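3.2 Collecting demonstrations by remote control

All demonstrations were recorded in simulation with a Franka arm driven by a human operator. We compared two ways of control. In the first, which we call Sondier, the operator moves a hand-held controller and the gripper copies its change in position. In the second, Imside, the operator drags the gripper target with a mouse, one axis at a time. Joint positions, gripper state and camera images were stored at every control step in both cases.

Each operator was given a short practice period on a task that was not used later. After that the instruction was shown as a single line of text, and the operator could start whenever ready. An episode ended when the operator pressed the stop key or when 900 control steps had passed. Episodes that ran out of steps were kept on disk but left out of training.

We collected 354 episodes in total. Of these, 290 passed the replay check, in which the stored actions are sent back to the simulator from the same start state and the final object poses are compared. Most rejected episodes failed at contact – small timing errors during a grasp grow quickly once an object begins to slide. A further 15 were lost to operator error, mainly a stop key pressed too early, and the remaining 49 failed replay.

Room layout, surface textures and the set of objects were changed between episodes. Fig. 4 gives one such layout, with a wristwatch and a set of letter-shaped pieces among the objects on a narrow wooden table. Cameras were placed at random within fixed limits, so the arm may hide part of the work surface.

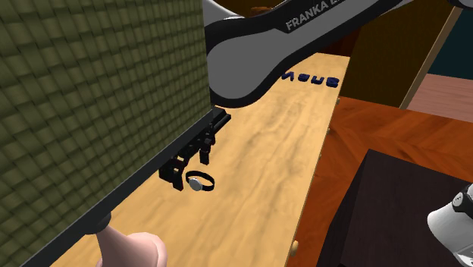

Figure 4. Rendered view of one layout used for demonstrations. Part of the arm is above the tabletop.

Operators using Sondier tended to move several axes at once, while those using Imside paused after each axis. These pauses were trimmed before training, as a policy that learns from them may stop in mid-reach. Trimming was done by the rule of Nutsugah (Section 2.3), with the speed threshold left unchanged. Gripper commands were never trimmed.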